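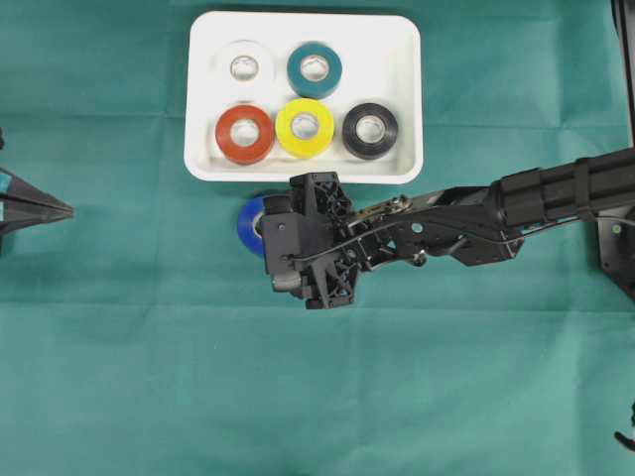 Five rolls of electrical tape in a white tray.

Skallby Outdoor Plinth System

Modular base for temporary sculpture on grass, gravel or uneven ground. Developed by Wonddale with sculptor Xolani Baloyi for rural art trails.

Load per module: 1000 kg
Module weight: 37 kg
Leveling range: 21 cm
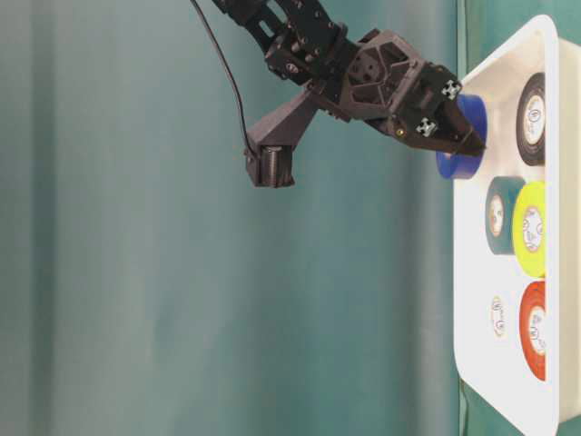
Installation

Set the four feet, level the deck, then bolt the work through the slotted plate. Two people can place a module without a crane 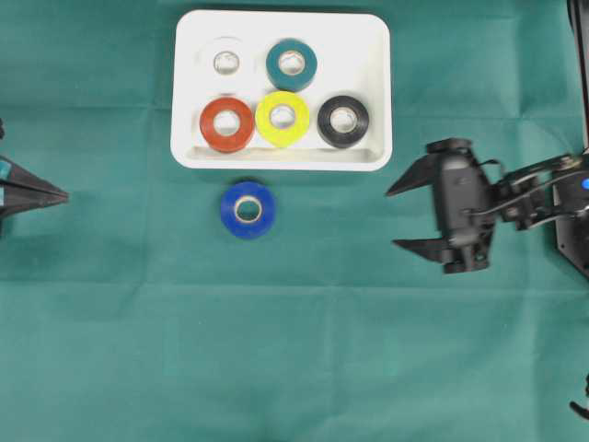

— the sculpture itself may still need one. Ground anchors are sold separately in sets of 3.

Rental bookings for summer exhibitions close in April.

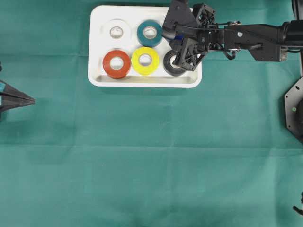 Can modules be joined for wider works?
Use the Bawa coupling bar, one per shared edge.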